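Review: Derkon power curve add-on for small wind sites

Posted 29/04/2022 by Golshifteh Bakhtiari

We run 11 turbines on two ridges outside Gadaston, and until last August all of our performance checks were done in a spreadsheet. Derkon sells an add-on that reads ten-minute data from the existing control system, builds a power curve for each turbine and flags the ones that drift. I have used it for a little over eight months.

Setup

Installation took two days. Most of that went to matching tag names, which on our older machines don't follow any pattern. The import tool accepts plain CSV files, and it will load 600 days of history in one pass. Density correction is on by default and uses the site pressure sensor. If you don't have one, you can enter the elevation and it will estimate.

Daily use

The main page lists each turbine with its expected and measured energy for the past week. Clicking a turbine opens the scatter plot. Filters for curtailment and icing can be switched on separately, and they work well if your status codes are clean. Ours were not, and I spent an afternoon remapping them.

In January it flagged turbine 7 for low output between 6 and 9 meters per second. The technician found a vane offset, and correcting it brought the curve back in line. The spreadsheet would have shown the same thing at the end of the quarter.

What I didn't like

Alerts go out by email only. You can set a threshold for the whole site but not for a single turbine, so our most sheltered machine sends a warning nearly every time the wind turns east. The report export is limited to 26 columns. The manual is thin on wake effects and sends you to a support form. Replies took three working days.

Price

We pay 521 dollars per turbine per year. Skindon quoted us less for a similar package, but theirs needs its own server on site. Ebrahimi includes forecasting, which we already buy elsewhere.

I renewed for another year. Sites with fewer than five turbines can probably keep using a spreadsheet.
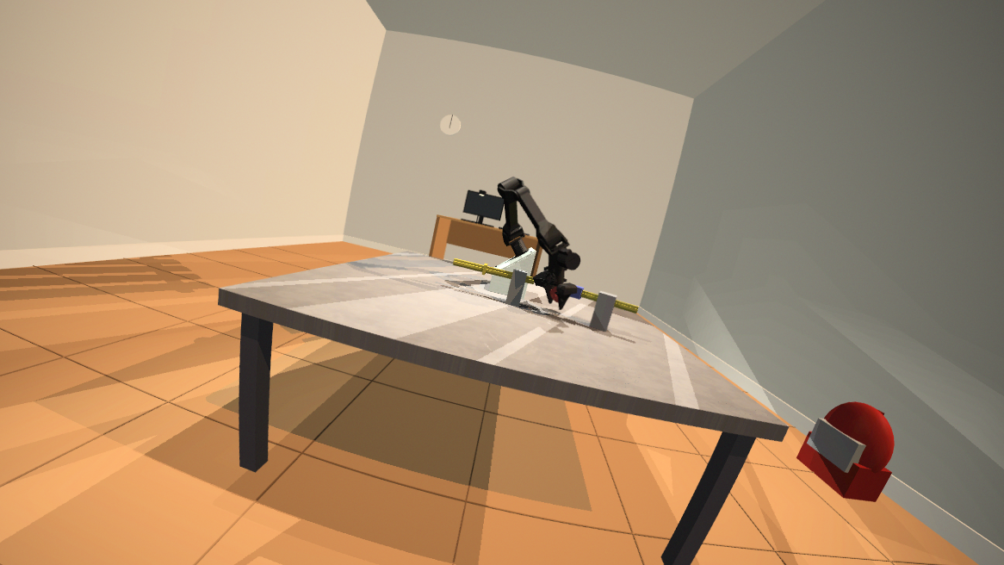 Version and system tested

Release 4.2, run in a browser on a Windows laptop, with the standard site license.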